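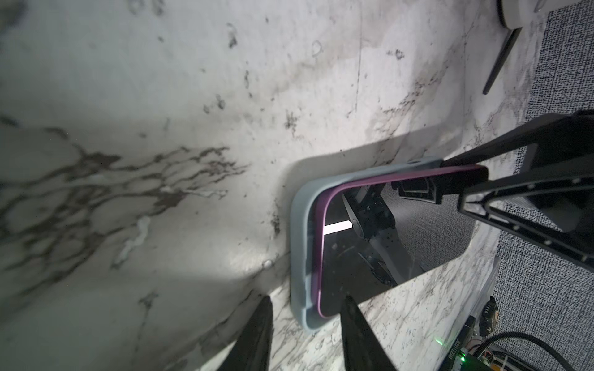
Why does a phone need a case?
A phone is made of hard parts, and hard parts crack or scratch when they hit the ground. A case puts something softer between the phone and whatever it lands on.

Phones and their cases

A phone has a sheet of glass on the front. Many phones have glass on the back as well. Around the edge there is usually a thin frame of metal or plastic that holds everything together. Glass is a good material for a screen because it is clear and smooth, and because it doesn't scratch easily. The trouble is that glass can't bend very far. When it is pushed too hard in one small spot, it breaks.

The corners are the weak places. A falling phone hardly ever lands flat. It tips as it falls, and one corner gets to the floor first. All the force of the landing then goes through that one small corner and into the glass beside it.

What a case does in a fall

Push your thumb into an eraser. The eraser squashes a bit, then springs back when you let go. A soft phone case does the same thing, only much faster. When the corner hits the floor, the case squashes. The phone takes slightly longer to stop, and the push on the glass is smaller.

You already know this from gym class. Jumping down onto a mat feels better than jumping down onto concrete, even if you jump from the same height. The mat gives way under your feet, so you stop more gently.

A case also has a lip. This is the raised rim that goes around the front, a little higher than the glass. If you put the phone face down on a flat table, the lip touches the table and the screen doesn't.

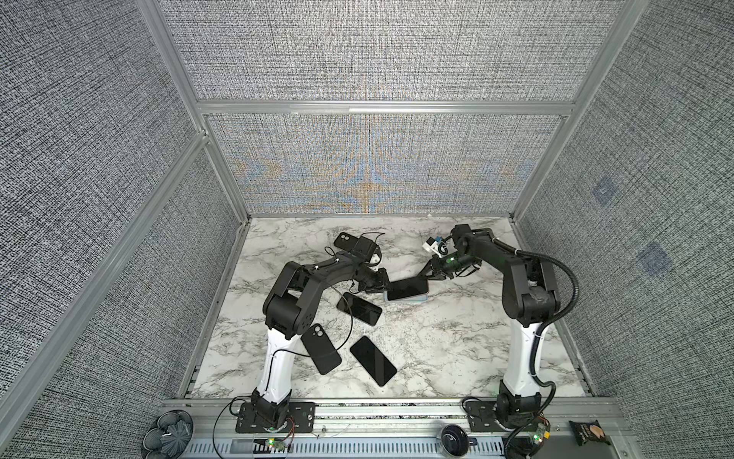 A phone in a light blue case on a white surface with marble veining.

What cases are made of

Silicone is soft and rubbery. It grips your hand well and it is easy to stretch over the corners. It also picks up lint from your pocket.

TPU is a bendy plastic. It is firmer than silicone and slides in and out of a pocket more easily. Clear cases are often made from it, and they can turn yellow after a while.

Hard plastic keeps its shape and protects against scratches from keys and coins. It doesn't squash much, so some cases have a hard shell on the outside and a soft layer on the inside.

Leather and cloth are used too, mostly for cases that fold shut like a book.

Does the floor matter?

It matters a lot. Carpet squashes, and grass bends. Tile, concrete and stone hardly move at all, so the phone and its case have to do all the squashing. A kitchen counter can be as hard as a sidewalk. Rough ground has another problem. A small stone sticking up can push on the glass in just one spot, and the lip of the case may not be tall enough to keep it away. 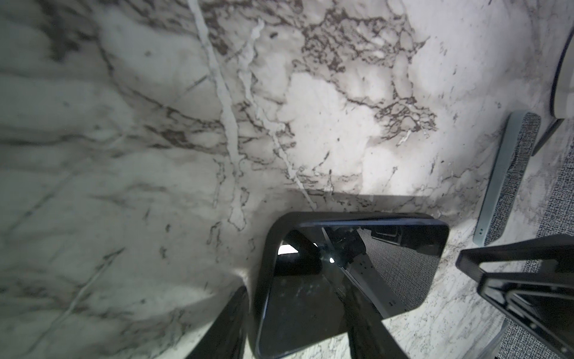
Dark veins and a paler one crossing a marble surface, seen up close.

Real marble is a rock. It started as limestone, deep underground, where heat and pressure changed it over a very long time. The streaks come from other minerals that were mixed in. Plenty of tables and counters only have a marble pattern printed on top, and these can be hard as well.

How to put a soft case on

1. Ask the phone's owner first.
2. Sit at a table, or over a bed or couch, in case the phone slips.
3. Wipe the phone and the inside of the case with a dry cloth. Grit trapped in there can scratch the back.
4. Find the camera hole in the case and match it to the camera on the phone.
5. Tuck one side of the phone in, corners first.
6. Press the other side down and pull the rim over it with your thumb.
7. Run a finger all the way around the edge. The rim should sit on top of the phone everywhere, with no part folded under.
8. Try the buttons. They should click when you press on the case.

To take it off, start at a corner and peel the rim back. Don't pull at the middle of a side — it is harder there, and the case may stretch out of shape.

Why there are bumps and holes

Some parts of a phone need to stay open to the air. The speaker needs a gap to let sound out, and the charging socket needs room for a plug. Buttons are different. They can be covered, as long as the cover is thin enough to push through. Case makers often mould a raised bump over each button so your finger can find it without looking.

A case has to be made for one model of phone, or for a few that share the same shape. If the case is slightly too big, the phone can slide out when it falls. If it is too small, the rim won't close.
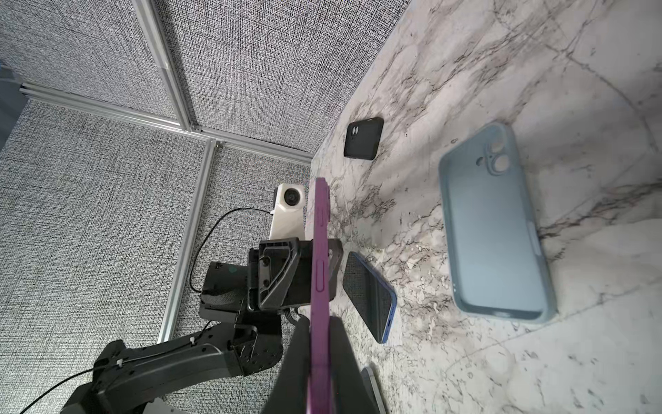
Sushil Sachdeva writes: My class at Tomar tried the eraser idea with eggs. We wrapped one in a silicone oven mitt and one in a paper towel, then let both go from desk height onto the tile. The mitt egg was fine. The kids wanted to know if a thicker case is always better, and I wasn't sure what to tell them.

A thicker case usually has more room to squash, so it often helps. It also makes the phone heavier and harder for small hands to hold, and a phone that is hard to hold gets dropped more. Most people pick something in between.

Words to know

Lip: the raised rim around the front of a case.
Silicone: a soft, rubbery material that can stretch and spring back.
TPU: short for thermoplastic polyurethane, a bendy plastic.
Mineral: a solid material found in nature. Rocks are made of minerals.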